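Tovia Match Vest and Vulenell Desk Software: A Season's Use at a Semi-Pro Club

The Tovia is a GPS tracking vest system for soccer squads. It consists of a pod the size of a matchbox, a vest with a pocket between the shoulder blades, a charging case, and a license for Vulenell, the desktop program that reads the pods. I run the physical data for a semi-professional men's team and have used the system from preseason through December. We bought ours at list price from the regular dealer.

Before this we used the Gallegos chest strap set, which measures heart rate only. Comparisons below are with that set where a comparison makes sense.

Hardware

The pod has one button and one light. A long press turns it on, and the light blinks red until it has a satellite fix, then green. Cold start in the open at our ground takes under 2 minutes. Next to the main stand, which has a steel roof, it takes longer, and two pods once failed to get a fix before kickoff because the players had stayed under the roof. We now lay the pods out on the far touchline when the goalkeepers go out to warm up.

The case is hard plastic with foam slots, numbered on the inside of the lid. The numbers on the pods themselves are printed on a sticker. Half of the stickers had worn to blank by October. I engraved mine.

Charging contacts are spring pins. They collect sweat residue and need a wipe with alcohol once a week. A dirty pin shows as a full charge light on a pod that is not charging, and this is the worst fault in the hardware. It cost us a full second half of data on our left back in an away game. The case should report a charge level per slot and does not.

Battery life is stated for a full training day. With the sample rate on the high setting we get two sessions and a short meeting in between. With it on low we have never run one flat.

Vests

Five sizes. They run small. Anyone between sizes should take the larger one, except that the larger one lets the pod bounce on slim players, and bounce is recorded as impact. Our winger appeared to take more collisions than both center backs in his first three matches. A tighter vest corrected it.

The pocket closes with a flap and no zipper. No pod has come out in a match. One came out in the washing machine, having been left in by the player, and it still works.

The stitching at the arm opening started to go on four vests after two months of washing at the temperature on the label. Replacements were sent without argument, though the delivery took three weeks. The Gallegos straps lasted two seasons with no repairs at all, but a strap is a simpler object.

Distance and speed

I checked distance by walking and running the marked pitch. Over a straight 200 meters on the practice field the pods on high setting came within 2 meters of each other and of the tape. On a course with sharp turns the spread was wider, and every pod read short. Turning is most of what a midfielder does, so total distance for that position should be treated as a low estimate.

Top speed is where I had the most complaints from players. Vulenell reports the highest single reading by default. A single reading can be wrong, and one gave our backup goalkeeper the fastest sprint at the club. There is a setting to require that the speed be held for half a second. It is three menus down and goes back to the default after each update. With it turned on, the numbers agree with our timing gates to a level I am content with.

Acceleration counts depend fully on the threshold. The factory threshold is low and makes a passing drill look like a sprint session. Fabrice Pons, our head coach, wanted one number he could read on the walk from the pitch to the dressing room, and after some trial we settled on high-speed distance and dropped accelerations from the daily sheet. They remain in my own file.

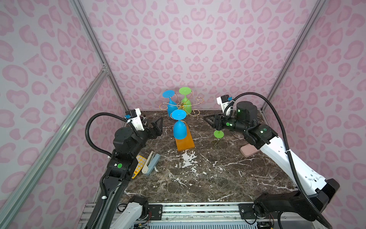
The daily sheet itself comes from the report builder in Vulenell. It is a grid into which you drag fields. It works, it saves, and it prints on one page if the squad is below 25. Above that it spills onto a second page with a single row on it, and no combination of margins has changed this. I export to a spreadsheet and print from there.

Export is plain comma-separated text. Column names are clear and have stayed the same across updates. Raw data for one match came to 2,036 rows per player at the reduced export rate, which any spreadsheet will open. The full-rate export is far larger and is best left to someone who writes scripts.

Import after a match requires the case, a cable and a computer. The pods can send live data to a tablet on the bench, but only with an added receiver that is sold separately. We borrowed one for two home games. It dropped the signal whenever play moved to the far corner, and Fabrice did not look at the tablet once after the first quarter hour. We did not buy it.

Use in the treatment room

Yolanda Pruitt, our physical therapist, uses the data more than anyone. When a player comes back from a hamstring or calf injury she sets a weekly ceiling on high-speed distance and raises it in steps. Vulenell has an alert for this, which colors the row orange at 80 percent and red at the limit. Her comment after two months: "The colors are fine. I want to see it before the session and it shows me after." That is a fair account of the feature. The alert looks backward only, and planned load has to be entered by hand for each player.

She also asked for a notes field that does not appear on the coach's report. There is none. All notes are visible to every account. We keep the medical notes elsewhere, and any club with more than one staff member should do the same from the first day.

Players can be given a phone login. Most of ours looked at it for a week and then only after wins.

Wear in matches

Three players dislike wearing anything under the shirt and said so. Two got used to it. The third wears it in training and leaves it off on match day, and his match numbers are blank. We play our matches in all weather, and rain has made no difference to the pods. In cold weather the vest adds a layer, which was well received.

Check your own league's rules before match use. Ours asked for the pocket padding to be shown to the referee, and one referee wanted to feel it. The Drikitent back pad, which fits the same pocket, is softer and was passed each time. It adds a little bulk and did not change the readings in my tests.

Support

Email only. The replies were correct and came the next working day, in all cases but one. The exception was a license error on the evening before a cup tie, which locked me out of Vulenell until the following afternoon. The pods kept recording and nothing was lost, but there was no report for the Monday-style review meeting we hold after each game, and I presented from video alone. A program that has been paid for in advance should keep working offline for some days. This one checks its license every time it starts.

Updates arrived four times in the period. One fixed the slow import. One moved the squad list to the other side of the window for no stated purpose.

Cost

The set of vests and pods is in the middle of the market. The yearly license is what needs to be budgeted, and it is charged per pod, including pods that sit unused in the case. We hold 33 and use fewer on most nights. Pods can be taken off the license only at renewal. Buy for the number that train, with two spare, and leave the rest.

Ratings

Pods: good. Accurate enough in straight running, short in tight turns, let down by the charging pins.

Vests: fair. Size up, wash cool, expect repairs.

Vulenell: fair. Reliable export, weak printing, license check needs to change.

Battery: good.

Support: good in office hours.

We will renew for one more season on a smaller number of pods. A club that only wants to know how hard the squad worked in training can stay with heart rate straps and spend the difference on something else. A club with players returning from muscle injuries will get use from the speed data, provided one person has an hour after each session to check it.

If you do buy, change the sprint hold setting first, mark the pods permanently, and write down the settings on paper, as the program will not keep them through an update. I have a copy taped inside the lid of the case.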